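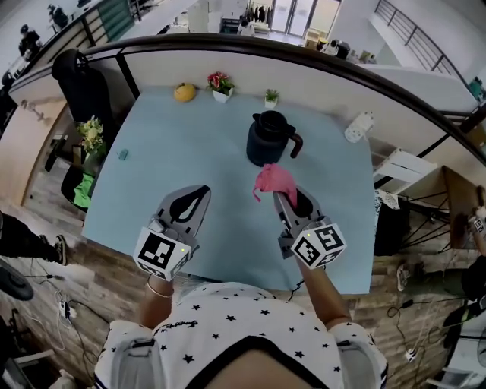
ホームスタッフ(家事・生活支援)募集 Zircombe株式会社 在宅サービス部

Zircombeでは、一般のご家庭を訪問して掃除、洗濯、調理補助などを行うホームスタッフを募集します。今回の募集は8月からの勤務が対象です。定員に達した時点で受付を終了します。

募集の背景
当社の在宅サービスをご利用いただいている世帯は、現在1,040世帯です。共働きのご家庭のほか、高齢のご夫婦、産後間もないご家庭、単身赴任の方など、利用の事情はさまざまです。昨年度から平日午前のご依頼が増え、一部の地区では新規のお申し込みをお待ちいただいています。そのため、午前中に勤務できる方を中心に増員します。

仕事内容
お客様のご自宅に一人で訪問し、あらかじめ決められた範囲の家事を行います。1件の訪問は2時間または3時間です。
・居室、台所、浴室、トイレ、玄関の日常清掃
・洗濯、物干し、取り込み、衣類やタオルの整理
・食器洗い、食卓まわりの拭き上げ、調理器具の片付け
・食材の下ごしらえ、簡単な調理
・日用品の買い物代行
・訪問ごとの作業記録の記入

次の作業は行いません。
・身体介護、医療行為
・お子様だけが在宅しているご家庭での見守り
・脚立を使う高所作業、エアコンの分解清掃
・庭木の剪定、ペットの散歩
・現金や貴重品の預かり(買い物代行の精算金を除く)
お客様からその場で範囲外の作業を頼まれた場合は、引き受けずに事務所へ電話してください。事務所から直接お客様にご説明します。

雇用形態
パートタイム(6か月ごとの更新)。勤務実績により、1年経過後に地区リーダー職へ応募できます。

募集人数
30名(Predurau地区とBautista地区の合計)

勤務地
ご自宅から公共交通機関または自転車で通える範囲の訪問先をご案内します。直行直帰が基本です。自家用車での訪問は、駐車場所を確保できるお宅に限ります。原付バイクは事前に届け出てください。

勤務時間
8時30分から18時までの間で、1日2時間から。週2日以上勤務できる方。
土曜日に勤務できる方は優先してご案内します。年末年始とお盆期間は、希望者のみの勤務です。
シフトは前月の半ばまでに希望を出していただき、月末に確定します。お子様の学校行事や通院などで休みが必要なときは、希望提出の際にご記入ください。確定後の変更は、コーディネーターが代わりのスタッフを探します。

給与
時給は地区ごとに異なるため、面接時に書面で提示します。
土曜日の勤務は1時間につき30円を加算します。
地区リーダーには訪問1件につき372円の手当を支給します。
同じ日に2件以上訪問する場合、訪問先から訪問先への移動時間も勤務時間に含みます。
お客様の都合による当日キャンセルの場合は、予定していた時間分の給与を全額支給します。
給与は月末締め、翌月15日払いです。

待遇
・交通費実費支給(自転車の場合は1日あたり定額)
・エプロン、室内履き、ゴム手袋の貸与または支給
・業務中の事故、物損に対する賠償責任保険に会社負担で加入
・労災保険、勤務時間に応じて雇用保険と社会保険
・有給休暇(法定どおり)
・定期健康診断

掃除用具と洗剤は原則としてお客様のものを使用します。洗剤にアレルギーのある方は、応募の際にお知らせください。訪問先の調整ができる場合があります。

応募資格
・18歳以上の方(高校生不可)
・電話とメールで連絡が取れる方
・日本語で簡単な作業記録を書ける方
資格、職歴、学歴は問いません。家事代行の経験がない方も応募できます。現在のスタッフは20代から70代までで、未経験で始めた人が半数を超えます。外国籍の方は、在留資格と就労可能な時間を面接時に確認します。

研修
採用後、Brerkard研修室で2日間の基礎研修を受けていただきます。研修中も時給を支給します。
1日目は、訪問時のあいさつ、鍵の取り扱い、個人情報の守り方、作業記録の書き方です。午後は床材ごとの掃除の仕方と、洗剤の表示の読み方を扱います。
2日目は、台所と水まわりの実習、衣類のたたみ方、食器や家具の拭き方、物を壊してしまったときの連絡手順です。
その後、先輩スタッフと一緒に3件のお宅を訪問し、問題がなければ一人での訪問に移ります。不安が残る場合は、同行の回数を増やします。
研修の担当はArif SetiawanとFarah Purbaです。二人とも現場の訪問を続けながら研修を受け持っています。

スタッフの声
Khairul Pasaribu(勤務3年目、Predurau地区)
「前は飲食店で夜遅くまで働いていました。今は子どもを送り出してから1件訪問し、昼過ぎには家に帰ります。最初の1か月は時間配分が難しく、台所に時間をかけすぎて浴室が駆け足になったことがありました。今は着いたらまず全部の部屋を見て、順番を決めてから始めています。」

Rodel Ambrosio(勤務1年目、Bautista地区)
「同じお宅に毎週通うので、物の置き場所はすぐに覚えます。困るのは夏の移動です。自転車なので、着替えを一枚持って行くようにしています。作業記録は初めのうち書くのに時間がかかりましたが、事務所が記入例をくれたので楽になりました。」

選考の流れ
1 電話または応募フォームから申し込み
2 事務所での面接(40分程度)
3 結果の連絡(面接から1週間以内)
4 雇用契約の説明、制服サイズの確認
5 基礎研修
面接には履歴書(写真貼付)と本人確認書類をお持ちください。服装は自由です。面接では、勤務できる曜日と時間、通勤の方法、苦手な作業、ペットのいるお宅への訪問の可否などをうかがいます。犬や猫が苦手な方も、その旨をお伝えいただければ訪問先を分けます。

説明会
応募を迷っている方向けに、毎週土曜日の10時から事務所で説明会を開いています。所要時間は1時間で、予約が必要です。履歴書は不要です。お子様連れでの参加もできますが、託児はありません。

応募先
Zircombe株式会社 在宅サービス部 採用担当 Bahman Ranjbar
受付時間 平日9時から17時まで
応募書類は返却しません。お預かりした個人情報は採用選考にのみ使用し、選考終了後に当社で廃棄します。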